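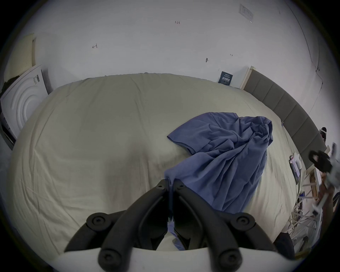

Sioned Beddoe read the draft of this report and told me the section on laundry costs was too kind to the supplier. She may be right, so I have made it less kind.

Tramley Guest Houses, linen trial, progress report to the Prandunby Fund
Prepared by Glenys Rosser, June 18, 2019

What we said we would do
The grant paid for us to move 46 rooms off the old rental linen contract and onto sheets we own, washed by Skinik under a per-pound rate. The promise in the application, which I did not write, was that owning would be cheaper inside the first year. I have my doubts, and the May numbers did not settle them.

Where the money stands
We bought 156 fitted sheets in the first order. The invoice was fine. The delivery charge was not in the quote, and neither was the fee for marking each sheet so it comes back to us and not to the hotel down the road. Skinik calls this a one-time cost. They charged it again in May for 40 replacement sheets, so I would like to know what they think "one-time" means. Loïc Charpentier has written to them twice. They answered the first letter with a brochure.

The washing bill for May came to $860 more than the plan allowed. Part of that is our own doing. Housekeeping sent down beds that had not been slept in, out of habit from the rental days when it made no difference to the price. Marichka Kravchuk has changed the turnover sheet so that an unused room is marked and skipped. Whether people follow it during a busy checkout is another matter, and I will believe it when I see the June weights.

Wear
The supplier says these sheets will last three years. I could not find out how they arrived at that. Our own records cover too short a time to say much, but the elastic is going before the cloth does, mostly on the deeper mattresses on the second floor. Mélanie Fortin thinks we ordered the wrong pocket depth for those rooms. I have asked for a price on the deeper size before we argue about it any further.

What guests say
The comment cards are slightly better on bedding than they were last fall. I would not lean on this. We also repainted two hallways and changed the breakfast, and a guest in a good mood will give high marks to everything on the card – including the parking, which has not changed at all.

Before the next payment
We need a written price list from Skinik with every fee on it, a full month of weights under the new turnover sheet, and a decision on the second floor. I am not asking for more money. I am asking that the second order be held until the first two are in hand, even though the bulk discount runs out before then. The discount is smaller than the May overrun.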